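Gridlow Folding Drying Rack, Wall Mounted

Grustcombe Home / Laundry / Drying / Wall racks

In stock. Ships flat, with screws, wall plugs and a sheet of instructions that Joscha Fuchs rewrote in June after reading the old one out loud to his mother.

The Gridlow is a rack for people who own wet clothes and no yard. It folds out from the wall when you need it and folds back when company comes. Closed, it sticks out 2 inches. Open, it gives you 15 feet of hanging space, enough for a load of shirts or one fitted sheet that has decided to be difficult.

We make it in powder-coated steel. The previous version was beech and very handsome, and it turned gray along the top rail in any bathroom where somebody took showers. We still get letters about the beech. We have read them.

What's in the box
Rack, assembled
Wall plate
6 screws, 6 plugs
Spare hinge pin, which you should put somewhere you'll remember

Colors: chalk, moss, and a dark blue the factory calls Gendwood for reasons of its own.

Mounting
Find a stud if you have one. If your walls are plaster over mystery, use the plugs and go slowly. Leave 9 inches clear underneath so sleeves don't drag on whatever lives below. Two people make the job easier, though Beatrice Muriithi in our returns department put hers up alone with a broom and a stack of phone books - we can't recommend this, but the rack is level.

Care
Wipe it down. A drop of oil on the hinge once a year keeps it from announcing itself to the whole apartment.

From customers

"Holds jeans. My last one held opinions about jeans." - Thulani Jacobs

"The blue is darker than on the website. I have made my peace." - Wondimu Habte

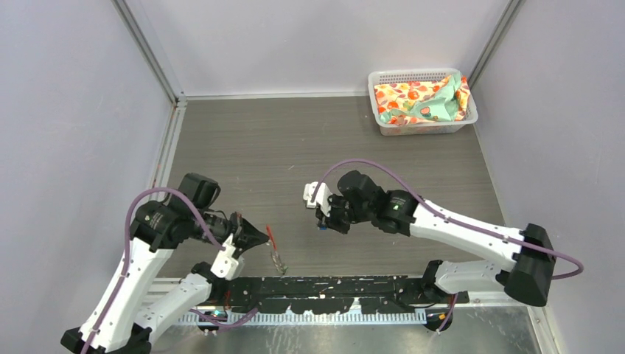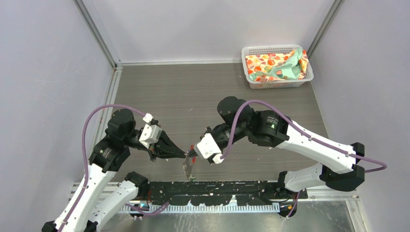 The Gridlow does its best work with small flat things, the napkins and dish towels that vanish in a big load and come out wrinkled. Clip them along the front rail by one edge and they dry without a crease down the middle. Until wash day, keep them in something that lets air through, like the white basket with the fruit-print cloth and the mint-green one in it, and leave the damp ones draped over the side. A closed hamper will give you a smell by the weekend, and no rack we sell can fix that.

Returns are accepted unused, in the box, with the spare hinge pin if you can find it.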